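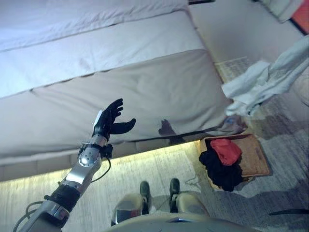 Left hand open at the sofa, with clothing on the carpet still to be dealt with.

Home | About | The Rules | Training | Contact

About Wekonard
September, by Valentyna Tkachuk

Wekonard writes working rules for robots that tidy, carry and fold in other people's homes. We also test whether anyone can follow them, which has shortened the rules a good deal.

We're a small company with an office on the second floor and a living room on the first. The living room has a sofa, a carpet and the usual things people leave on both. Everything we publish gets tried there before it goes out, and a fair amount of it goes back upstairs with pencil on it.

How we got here

Yaroslav Hnatiuk and I met while writing a safety manual for a warehouse equipment firm called Drernska. It ran to 487 pages. It had a chapter on how to read the other chapters. We were proud of it for a month or so, until we watched a new operator use it to prop open a fire door, a practice specifically forbidden on page 212 of the same manual.

When the first clients started asking about homes, they wanted the same thing with the word "warehouse" taken out. We tried that. A warehouse has painted lines on the floor and people in bright vests. A home has a phone charger stretched across the carpet and a toddler who considers the painted line, if there were one, a suggestion. Most of what we knew did not fit through the front door, so we began again with a blank page and somebody's old couch.

What we publish

Our main document is the Household Handling Rules. The current edition has 36 rules and we would like it to have fewer. Each one has to fit on a card, use words an operator would say out loud, and describe something a second person can check. "Exercise due care" failed on all three and was retired with cake.

Some of the ones people ask about most:

Rule 2. Look at the floor before the feet move. Cables, straps, cords and anything with sleeves count as obstacles until someone has picked them up.

Rule 5. An open hand comes before a closed one. Bring the hand to the surface open and slow, let it stop, then decide what to grip.

Rule 9. Upholstery is touched with clean gloves. If there is a dark patch on a cushion, stop and look again from another angle. It may be a mark and it may be a shadow, and the two call for very different conversations with the homeowner. Photograph marks before work starts. (Rule 9 was written after a long afternoon and one very patient homeowner.)

Rule 14. Soft things are handled one at a time. A heap of black clothing is several objects pretending to be one.

Rule 17. Know where the body is while the hand is busy. People watch the hand. The elbow breaks the lamp.

Rule 22. The person holding the stop button does not also hold coffee. We have been asked to relax this one more often than all the others put together.

Rule 31. Never throw out what you can't name. Put it on the table and ask.

Earlier editions had a rule about pets. It was four paragraphs long and the cat ignored it. The new one says to close the door.

How a rule gets made

Somebody brings in a problem, usually a dull one. We set it up in the living room, run it with the operator we would least like to disappoint, and write down what happened in plain words. Then a person who wasn't there gets the draft card and tries to repeat the job from it. If they have to ask us a question, the card is wrong and we start over.

The present edition took 1237 trials. Yaroslav keeps the log by hand, in ink, and will show it to visitors whether or not they have expressed interest. The most frequent entry is "sock."

We don't certify robots and we don't hand out badges. People write to us every week wanting a badge. What we can give them is a set of cards, two days of training and a written report listing what we saw, including the parts they would have preferred we missed.

Who uses the rules

The Hrytsenko cleaning group has worked from our cards since the second edition. They send back corrections in red, some of them about commas. Ratum, which trains remote operators, builds its first week of lessons on Rules 1 through 12 and spends the second week undoing the shortcuts people invented in the first. We also hear from families who simply want to know what to move before the robot comes. The answer is on a single sheet, free to download, and begins with the floor.

What we ask of ourselves

We publish our mistakes with the same type size as our advice. We change a rule when the evidence changes, and put the old wording next to the new one so that readers can see what we used to believe. We charge for training and reports. The cards cost nothing, apart from the laminated set, which costs what laminating costs.

We don't take money from a robot maker for reviewing that maker's product. This has kept our furniture modest.

The people

Valentyna Tkachuk writes and edits the rules. She came from technical writing and still can't read a microwave manual without marking it up.

Yaroslav Hnatiuk runs the living room and the training days. He has strong feelings about cable routing and will crawl under your sofa to explain them.

The rest of the team are operators, testers and one part-time proofreader who has asked to stay off this page.

Come and see

Visits start at 10 a.m. and last as long as the questions do. Wear socks you don't mind being looked at, as shoes come off at the door. If you have a household job that keeps going wrong, bring the actual objects with you: the blanket, the basket, the impossible fitted sheet. We learn far more from those than from slides.

If you've found a rule that doesn't work, write and tell us the number and what happened. Blame is optional. We usually reply within the week, a little defensively at first.

Contact Wekonard | Visits and training | Corrections
© Wekonard. Cards may be copied freely with the wording left alone.
Back to top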